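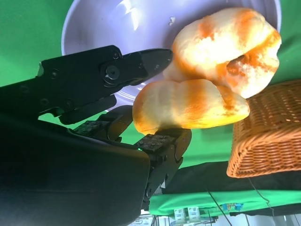 Plundmont Bread Room Opens Its Recipe Book to Home Bakers

Free collection of roll and bun recipes is ready to download now, with a printed edition to follow in April

PLUNDMONT, March 25, 2020 – The Plundmont Bread Room is putting its whole roll and bun collection online, free of charge, for anyone with an oven and a bag of flour. The collection, called The Mussa Book of Rolls, holds 97 recipes gathered from home kitchens in Plundmont, Esville and Flondon, and it can be read on a phone, saved to a computer or printed at home one page at a time.

The book was planned as a paper edition for the spring. With so many people cooking at home this month, and with our own classes on hold, we decided to let the recipes out early. The printed edition is still on its way and will be ready in April.

"I have been waiting two years to share these, and I could not be happier that they are going out," said Waraporn Kongkaew, who founded the Bread Room and edited the collection. "There is a soft milk roll on page 11 that I make almost every morning. My kids eat them before they get to the table! If you have never baked with yeast before, please start with that one."

The recipes range from plain white dinner rolls to rye buns, potato rolls, seeded knots, sweet rolls with cardamom and a long, narrow sandwich roll that Esville families pack for school lunches. Most of them call for flour, water, yeast and salt, plus a little fat or sugar. A section at the back covers baking with whatever is in the house: how to swap milk for water, what to do with only whole wheat flour, how to stretch a single packet of yeast over two or three batches by giving the dough a slow night in the refrigerator.

That last section was added in the past two weeks, after messages started coming in from bakers who could not find yeast at the store. Yaowalak Phromma, who teaches the beginner classes, wrote most of it at her kitchen counter, testing each method as she went.

"I had dough in every bowl I own," Phromma said. "The small-yeast rolls surprised me. They take all night and part of the morning, and the flavor is wonderful, better than my regular ones. I am keeping that recipe for good."

How the collection came together

The Bread Room first asked for recipes at its winter baking day, and 3,043 cards, letters and emails arrived over the months that followed. Many were for the same few rolls, with small changes passed down through families (an extra egg, a spoon of honey, a pan set closer to the top of the oven). Paweena Thongdee sorted them by hand and picked out the ones that went on to testing.

Every recipe in the book was baked at least three times, in home ovens, by people who had not made it before. If a tester got stuck on a step, the step was rewritten. The directions use both cups and grams, and rising times are given for a cool kitchen and a warm one, with notes on how the dough should look and feel when it is ready.

"People write 'bake until done,' and their grandchildren know what that means, but I don't," said Thongdee. "So we called them up and asked. What color? How does the bottom sound when you knock on it? Some of those calls went on for an hour and I loved all of them."

The book also has plenty to say about looks. Homemade rolls come out in all shapes. They brown in stripes and patches, they lean on their neighbors in the pan, and they tear a little where they are pulled apart. A chapter on shaping explains how to get an even, round top for those who want one, and how to score a roll so that it opens where the baker likes. It also has a friendly page on what causes a split side, a pale top or a flat bottom, and which of these change the taste. Very few do.

Baking along from home

To go with the free edition, the Bread Room will run a bake-along through the end of April. A new recipe will be posted each morning, along with a short list of what to set out the night before. Bakers can send in questions by email, and Phromma and Thongdee will answer as many as they can the same day.

The first 20 recipes in the bake-along were chosen for people baking with children. They use one bowl, no mixer and no special pans, and each has at least one job for small hands, such as rolling the dough into balls, brushing the tops with milk or sprinkling on seeds.

Ekkachai Bunnag, a Flondon father who tested several of them with his two daughters, said the kitchen has been the best part of their day. "We made the butter rolls, and then we made them again because the first pan was gone," he said. "My younger one calls hers 'cloud bread' and shapes them any way she wants. They all taste great. We had flour on the dog."

Those who would like to help a neighbor can also use the book's large-batch pages, which scale the basic rolls up for a full oven and explain how to cool, wrap and freeze them. Frozen rolls keep well for a month and warm up nicely in a low oven, wrapped in foil.

The printed edition

The Mussa Book of Rolls takes its name from the Mussa mill, where the first Bread Room classes were held. The printed edition will have a spiral binding so that it lies flat on the counter, wide margins for notes and a wipe-clean cover. Orders are being taken by email now and will be mailed as soon as the books arrive. Anyone who sent in a recipe that appears in the collection will receive a copy at no cost.

The free edition will stay online after the printed book comes out, and new recipes are welcome at any time. Thongdee would especially like to hear from anyone with a good buckwheat roll.

About the Plundmont Bread Room

The Plundmont Bread Room is a teaching kitchen offering classes in home bread baking for adults and families. Classes in the kitchen are paused for now, and a new schedule will be posted when they start again.

Media contact: Lamai Noiphan, Plundmont Bread Room. Review copies of the recipes and interviews with the editors by phone are available on request.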